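Plondeo opens up its house rules for hand-held gripper work on clothes

FOR RELEASE August 15, 2024

I've wanted to write this one for a long time, so forgive me if I go on a bit. As of today the Cesley Rules, which is what we at Plondeo call our working rules for people who handle clothing with hand-held grippers, are free for anyone to download, print, argue with and change. Version 2 is 35 pages long, with big type and a lot of white space (I insisted), and you don't need to sign up for anything to get it.

My name is Tineke Jansen and I run the garment side at Plondeo. We record people folding, turning, hanging and buttoning clothes with a gripper in one hand, and the recordings go toward teaching robot arms to do the same jobs. Most of my day is sweaters. I used to like sweaters more than I do now, but I still like them.

There are good safety standards for industrial robots, and we follow the ones that apply to us when we get to the arm stage. What I couldn't find, when I started, was anything practical for the step before that, where a person is sitting at a table squeezing a cardigan for hours. Is it okay to steady the cloth with your free hand? When do you stop and throw a recording out? Who gets to say that a take counts? Every group I talked to had an answer and they were all different, and a lot of them lived in one person's head.

So we wrote ours down. The first version was a page and a half taped to a cabinet door, and it was bossy and kind of useless. The second one got a real test. In July we went back through 754 recordings from our Lada project, which is all knitwear, and checked every one against the draft. I'd love to tell you they passed! Plenty didn't, and quite often the fault was in the rule. We had one that said the free hand must never touch the garment while the jaws are closed, which sounds very proper until you try to turn the neck of a heavy pullover. People were breaking it all day long because the job needs two hands. It's gone now.

What replaced it is my favorite part of the whole document. The free hand may hold, lift or tension the cloth, and the person has to say so in the log before the take starts. If the hand wasn't declared, the take gets marked as assisted anyway and goes in a separate folder. We don't delete it and we don't pretend it was done with the gripper alone. That last bit matters a lot to me, so it's printed on the first page.

A few of the other rules, in short form:

Close the jaws on cloth only. Buttons, zipper pulls and clips stay outside the pads unless the task is specifically about them.

Fingers stay out of the space between the pads whenever the jaws are moving. Holding the garment nearby is fine.

Cuffs stop at the wrist or behind it. Rings and bracelets come off and go in the dish.

Look over the pads, linkages and fasteners before the first take of the day and again after a drop, even a small one. If a screw has backed out, the tool goes to the bench and you pick up a different one.

No pulling a snag free with the gripper. Open the jaws, put the tool down, and free the yarn by hand.

Take a 30 second pause whenever you switch garments. Shake the hand out, look at something far away, drink some water.

Anyone at the table can stop a take without explaining why, and the person who stopped it doesn't write the report.

Cables get routed off the side of the table where nobody walks, and they get checked when the chairs move.

Anything worn by a real person before it came to us gets washed first, and name labels come out.

You'll notice there isn't a rule about speed. We had one and we took it out. A fast fold by a tired person is a bad fold, and I have the recordings to show it. The section on shift length is still the weakest in the book, by the way. We say what we do and we say we aren't sure it's right, and if you've studied hand strain in people doing this type of work I would really, really like to hear from you.

We had help. The team at Bañuelos, who do repair and alteration training, read both drafts and sent back the most useful set of notes I've ever had from anyone. They know how cloth behaves under a pinch in a way that most robot people (me included) just don't. The whole chapter on knits is built on their comments: grab the rib if there is one, stay off single-layer fine knit where you can, release before you change direction. They also told us our drawing of a sleeve was upside down, and it was.

A word on what the Cesley Rules are not. They aren't a certification, and following them doesn't let you put a sticker on anything. They don't replace the law where you work or the safety standard for whatever arm you end up using. They're house rules, from one house, and we'd be happy to see them borrowed in pieces. If you only take the logging sheet in the back, take the logging sheet.

You can change the text as much as you like as long as you say you changed it and drop our name from the cover. Printed copies are available too, spiral bound so they lie flat on the table. Corrections are welcome at any time and will go in the next version with a thank-you, unless you'd prefer we left your name out.

Media and general questions can come straight to me, Tineke Jansen, at Plondeo. I answer my own mail, slowly in the mornings. 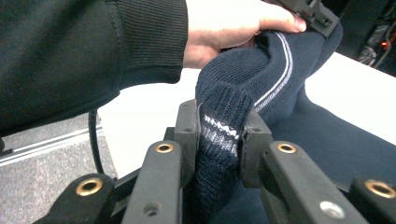 Filed under: Robotics / Good Practice

Knitwear work at the table, with the gripper closed on a fold of navy knit and the free hand holding the garment higher up. Working with two hands is covered in the chapter on declared assistance in the Cesley Rules, version 2. The logging sheet is at the back of the same download, and may be copied without asking.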